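»Weiß ist die schwierigste Farbe«

Ein Gespräch in der Werkstatt Flistivik über Gefäße, Flecken und das Einpacken

Wer die Werkstatt Flistivik besucht, kommt am besten am Nachmittag. Vormittags wird gegossen und geschliffen, da bleibt keine Zeit zum Reden. Die Keramikerin, die den Betrieb führt, möchte ihren Namen nicht in der Zeitung lesen. Auf der Ware stehe er auch nicht, sagt sie, dort stehe nur der Name der Werkstatt. Gelernt hat sie in einem kleinen Betrieb bei Bragança im Norden Portugals, wo sie vor allem Schüsseln und Krüge gedreht hat. Seit zehn Jahren arbeitet sie wieder in Deutschland.

Bekannt geworden ist die Werkstatt mit der Serie Sirngate, schlichten Gefäßen in Weiß, ohne Henkel und ohne Dekor. »Am Anfang wollte ich eigentlich farbig arbeiten«, erzählt sie. »Die weißen Stücke waren Proben. Dann kamen Leute herein und wollten die Proben kaufen.« Im vergangenen Jahr haben 1.359 Stücke die Werkstatt verlassen, im Jahr davor waren es weniger. Mehr sollen es nach ihrem Willen nicht werden. »Dann müsste ich jemanden für den Ofen einstellen, und den Ofen gebe ich nicht her.«

Auf die Frage, was an einem weißen Gefäß schwer sei, antwortet sie ohne Zögern: der Staub. Auf einer dunklen Glasur sieht man ein Korn nicht, auf einer hellen matten Fläche sieht man jedes. Manche Punkte sitzen nur obenauf und lassen sich abwischen, andere sind eingebrannt. »Man muss mit dem Fingernagel darübergehen, dann weiß man es. Vom Hinschauen allein weiß ich es auch nach all den Jahren nicht.« Graue Schlieren stammen nach ihrer Erfahrung oft von Metall, etwa von einem Ring oder einer Gürtelschnalle. Dagegen hilft ein feuchtes Tuch mit etwas Schlämmkreide. Scheuermilch lehnt sie ab, die mache die Oberfläche stellenweise glänzend.

Kontrolliert wird vor dunklem Grund. Das habe sie sich in Portugal angewöhnt, sagt sie, dort habe hinter dem Prüftisch eine alte Pferdedecke gehangen. Vor einer weißen Wand verschwinde die Kante, und man merke nicht, ob ein Zylinder schief stehe.
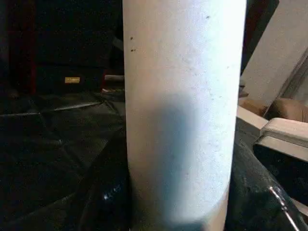
Weißer Zylinder vor dunklem Hintergrund. Auf der matten Oberfläche zeichnen sich kleine dunkle Punkte ab.

Wichtig ist ihr auch das Licht. Sie prüft jedes Stück zweimal, einmal bei Tageslicht und einmal unter der Lampe. In sehr hellem Licht gehe die Zeichnung der Oberfläche verloren, im Schatten erkenne man mehr. »Die Kunden stellen so ein Gefäß ja nicht unter einen Scheinwerfer. Es steht auf der Fensterbank oder im Flur, und da kommt das Licht von der Seite.« Deshalb dreht sie jedes Stück langsam, bis jede Stelle einmal im Halbdunkel war.

Was durchfällt, kommt in das Regal neben der Tür und wird im September beim Hofverkauf günstiger abgegeben. Fünfundzwanzig Euro kostet dort das größte Format, gleich welchen Fehler es hat. Wegwerfen mag sie nur, was einen Riss hat. Ein eingebrannter Punkt störe in der Vase niemanden, wenn man ihn nach hinten drehe.

Beim Verpacken ist sie streng. Zeitungspapier kommt ihr nicht an die Ware, die Druckerschwärze färbe auf matten Flächen ab. Sie nimmt ungebleichtes Seidenpapier und darüber eine Lage Wellpappe. Die Kartons bezieht sie von der Firma Skulbridge, die ihr auch kleine Mengen liefert. Zylinder werden stehend verpackt – »liegend rollen sie, auch wenn man glaubt, sie säßen fest« – und zwischen Boden und Gefäß gehört ein Polster, weil die untere Kante zuerst bricht. Der Deckel muss sich ohne Druck schließen lassen. Wer nachdrücken müsse, habe den falschen Karton genommen.

Einen Rat für zu Hause hat sie auch. Filzpunkte unter dem Gefäß schonen das Möbel, sammeln aber Sand und sollten einmal im Jahr erneuert werden. Wasser dürfe man in die Sirngate-Stücke ohne Weiteres füllen, innen seien sie dicht glasiert. Nur zu lange stehen lassen solle man es nicht, sonst bleibe ein Kalkrand. Den bekommt man mit verdünntem Essig wieder weg.

Gegen vier Uhr muss sie zurück an den Ofen. Für das nächste Jahr plant sie ein niedrigeres Format, breiter und mit etwas stärkerer Wand. Drei Proben gibt es schon. Eine davon ist grün.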